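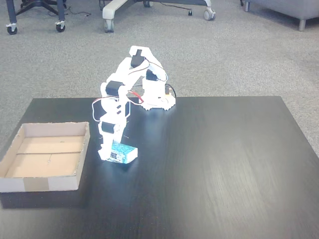 Zoriana Sirko asked that the minutes of the August meeting be amended before adoption. In her view the drainage levy had been recorded as agreed when it had only been tabled, and the Leduslow owners had been billed on that basis. Amendment accepted. Minutes adopted as amended.

Item 2. Stormwater, Priltbridge Road
The contractor's report was received. Camera inspection found root intrusion at 3 joints between the Ospina Lane pit and the outfall. The 300 mm line is otherwise serviceable. Relining was preferred to excavation on cost and on access to the rear car spaces. Two further quotes to be obtained. Work not to start before the levy is put to a vote. 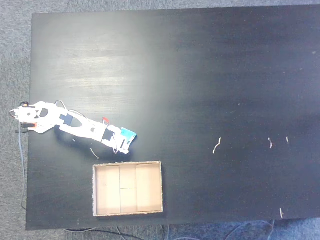

Item 3. Common room, Galtanham building
The hire rate stays at $32 per session. Hirers have asked whether the furniture can be replaced at the same time as the floor covering. The meeting looked at the black table and agreed that it is sound and needs only dusting, and that any new carpet should be a grey close to the existing one. A matte finish was noted as a drawback near the windows, where the top still picks up glare. No purchase authorised. Carpet samples to be brought to the next meeting.

Item 4. Accounts
Invoice 1143 (gutter cleaning) was queried, as it includes a call-out fee not in the quote. Payment withheld until the fee is explained in writing. All other accounts passed for payment.

Item 5. Correspondence
Letter from a Leduslow owner regarding bins left at the kerb past Friday. Reminder notice to go on both doors.

Meeting closed 8.40 pm.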